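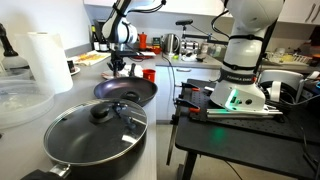
3.2 Radiator valves and settings

All of the apartments in the Urstead building are heated by water-filled steel panel radiators on a two-pipe system. The boiler and the main pump are in the basement. Each radiator has a thermostatic valve at the inlet and a lockshield valve at the outlet. The thermostatic heads were replaced with new Drelent heads before the heating season, so that wear in the old heads would not affect the results. The lockshield valves were left in place.

The study used 12 apartments on two floors. Nine of them have the kitchen radiator under the window, and in the other three it is on the inside wall next to the door. Kitchen radiators are all 600 mm high, and their length varies with the size of the room. Living room and bedroom radiators were measured too, but only the kitchens are covered in this section.

Before any readings were taken, the system was bled and balanced. Balancing followed the method in Bansal and Dhillon, in which the radiator farthest from the pump is opened fully and the rest are closed down in turn until the drop between the inlet and outlet pipes is the same on each. Two lockshield valves on the upper floor had seized and were replaced. The work was then repeated on that riser. Residents were asked to leave the lockshield valves alone and to set the thermostatic heads as they normally would.

3.3 Heat gains in the kitchen

A thermostatic head senses the air close to the radiator and takes no account of where the heat comes from. When a stove is in use, the valve may close even though other parts of the room are still cool. Shakya found this effect to be strongest in small kitchens with the door shut. In the present study the position of the radiator was expected to matter as well, as a head under a window sits in cooler air than one on an inside wall.

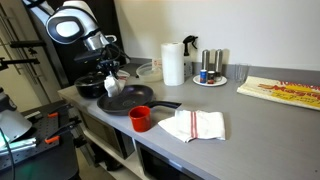
Figure 4. Kitchen counter with frying pan and cooking pot.

Residents kept a simple log of stove use, marking the start and end of each period of cooking. They did not record what was cooked or which burners were used. Pipe temperatures and room air temperature were logged for 14 days in February. The air sensor was fixed to the wall opposite the radiator, out of direct sun and away from the stove. Periods when a window was open were also marked in the log and were left out of the analysis.

Valve closure was taken from the inlet pipe temperature. A valve was counted as closed when the inlet pipe had cooled steadily while the riser stayed hot. This measure lags behind the true movement of the valve, and short closures will have been missed. The lag was checked on a spare radiator in the Oson workshop and was similar for all the heads tested.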